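**Pasard Supper Club: minutes of the October meeting**

Held in the back room at Luma Hall, starting at 7 pm or a little after, as the kettle was slow and several of us were still finding chairs. Kamran Abbasi in the chair. Minutes by Parveen Mohmand, who asks for patience with her spelling of the dishes.

**Welcome and apologies**

Kamran thanked everyone for coming out in the rain, and gave a special thank you to whoever brought the cardamom buns, which were gone before the first item. There were 18 of us at the start and a couple more drifted in during the lentil discussion. Apologies were read out, along with a lovely card from Joyce, who is home from hospital and would like it known that she is eating properly again and doesn't need any more soup (though she was very grateful for the soup).

**Minutes of the last meeting**

Accepted with one change. The dish listed as "eggplant pickle" was a relish. Denise felt strongly about this and the rest of us were happy to be guided. The word has been fixed in the club folder.

**Matters carried over**

The big stockpot has been found. It was under the stage, with its lid, and it has been scrubbed. The long wooden spoon that used to live with it is still missing, so please look at the back of your cupboards.

The question of whether we should keep buying rice from Farooqui or try somewhere cheaper was left open last time. Kamran had cooked both at home and brought them along in two covered bowls, unmarked, and we passed them around with teaspoons. Most people preferred the Farooqui rice without knowing which it was, finding the grains longer and less inclined to clump. A few could taste no difference at all and were good sports about it. We agreed to stay with Farooqui for the supper and to look at the price again in the new year.
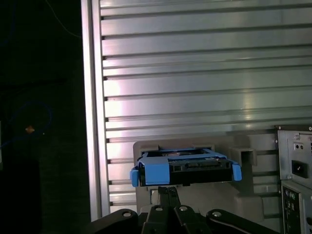

Kamran also wanted it noted that the way we rinse the rice matters a good deal more than where it comes from. He asks that whoever is on rice duty rinse until the water is nearly clear and then let it soak while the onions are cooking. Last year it went straight from the bag to the pot and we all remember the result, which went home with the chooks.

**The spring supper**

This took up the best part of the evening. The supper is on the Saturday, doors at 6 pm, food on the tables by half past. We have sold tickets to more than 27 people already, and the posters have only just gone up, so we should plan for a full room.

The menu, after a good deal of friendly back and forth, will be as follows:

- Flatbread with green herb chutney and the eggplant relish
- Slow lamb shoulder with onions, yoghurt and black pepper
- Brown lentils with lemon and fried garlic (the vegetarian main, and to be made in a generous amount, as the lamb people always want some)
- Rice
- Cucumber and mint salad
- Rhubarb and custard, or orange cake for those who can't have dairy

There was a long talk about the lentils. Parveen makes hers with the lemon stirred through at the end, off the heat. Tom puts his in at the beginning, as his mother did, and says the flavour settles. We went around the room on this and it was a close thing. In the end we'll add it at the end and leave cut lemons on the tables for anybody who would like more. Tom took it very well and has offered to do the garlic.

The garlic is to be sliced thin and fried slowly, taken out while it is still pale gold, and kept on paper until serving. It goes on darkening after it leaves the pan. Please don't put it on the lentils in the kitchen. It should go on at the table, where people can hear it crackle. 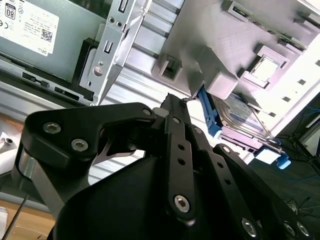
*Gripper in front of an open computer chassis.*

For the lamb, Kamran will take delivery at home the day before and get the shoulders rubbed and resting overnight. He needs 3 large roasting trays with sides deep enough to hold the onions. Two have been promised from within the room, and Denise will ask her sister about the other. Foil to be bought by the club, the wide sort this time.

The lamb goes in early and low. Kamran would like the oven left shut for the whole of the first half of the cooking, and said so more than once, looking in a kindly way at the end of the table where Tom and Denise were sitting. After that it can be basted when somebody is passing. It's ready when a fork turns easily in the thickest part, whatever the clock says, and then it must rest under a clean tea towel while the bread is being done.

Rhubarb was the other matter. There's plenty in the gardens at present and offers came from all sides, so we won't need to buy any. Would those bringing it please wash it and trim the leaves off at home, as the leaves aren't safe to eat and we don't want them in the kitchen at all. It will be baked in the oven with orange peel and sugar so that the pieces stay whole. Parveen will do the custard on the morning and keep it cold, with paper pressed on top to stop a skin.

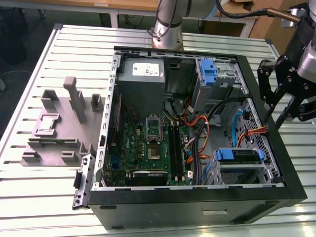 Marjorie asked whether we might have the custard warm this year, as cold custard on cold rhubarb seemed to her a bit of a sad end to a hot dinner, and she would gladly stand at the stove and stir it herself. This was warmly received. Parveen said she had only ever served it cold out of nerves, having once scrambled a whole pot in front of company, and would be very happy to hand over the whisk. So the custard will be warm, and Marjorie is in charge of it. The earlier line about keeping it cold no longer stands but I've left it in so that the talk makes sense.

**Flatbread and the new mixer**

The Kemeo mixer has arrived and has been set up on the side bench. Kamran made a trial dough in it, using plain flour, warm water, a little yoghurt, salt and oil, and reported that it came together nicely but that the bowl shouldn't be filled past halfway or it climbs the hook. We'll make the dough in 3 batches on the afternoon, each left to rest under a damp cloth while the next is mixed. Rolling to start at 4 pm. Anyone with a rolling pin they're fond of should bring it, with a name on the handle.

The pans want to be very hot and quite dry. No oil until the bread is off the heat, when it gets a brush of butter (or oil for the dairy-free stack, which is to be kept on its own plate with its own brush). Stack the breads in a cloth as they come and they will stay soft for the whole of the first course.

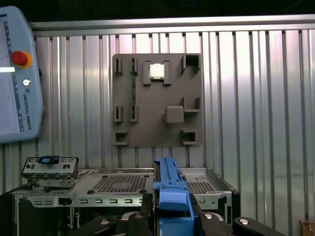
Before anybody uses the mixer, they're asked to have a short turn on it with Kamran, who will be at the hall from lunchtime on the day. There was some worry about sleeves and apron strings, and about the switch, which is small and dark and sits round the side where a floury hand has to go looking. Denise said that what we want is something like that red emergency stop on its yellow-orange collar, a thing you could find from across the room. We can't change the switch, but she'll put a ring of bright tape around it and a card on the wall above. Parveen asked that the mixer also be turned off at the power point before anyone scrapes down the bowl, and this was agreed without any fuss.

**The recipe booklet**

Going slowly but going. Several people have handed in their recipes on the backs of envelopes, which is fine, but please do put in how hot the oven should be and how long the dish takes. "Until done" has come up a good deal. Parveen will type up what she has and bring a draft to the next meeting, and she'd be glad of someone to read it over who hasn't cooked any of the dishes before and will notice what's been left out.

Tom wondered about having a page of things that went wrong. We liked this idea very much and spent rather longer than we should have telling each other our stories, of which the burnt jam and the salted pavlova were the best. It's to go at the back.

**Other business**

Tea towels: we're short again. Please bring one or two that you don't mind parting with.

The fridge at the hall is to be emptied before the supper. Anything without a name will go, including the jar of preserved lemons, unless its owner speaks up. (Marjorie spoke up. The lemons are hers and they stay.)

Kamran asked for help carrying tables after lunch on the day, and got it.

**Next meeting**

Same room, same time, the week after the supper. Denise will bring leftovers if there are any, and a sponge if there aren't. Meeting closed at a quarter past nine and the cups were washed by Tom.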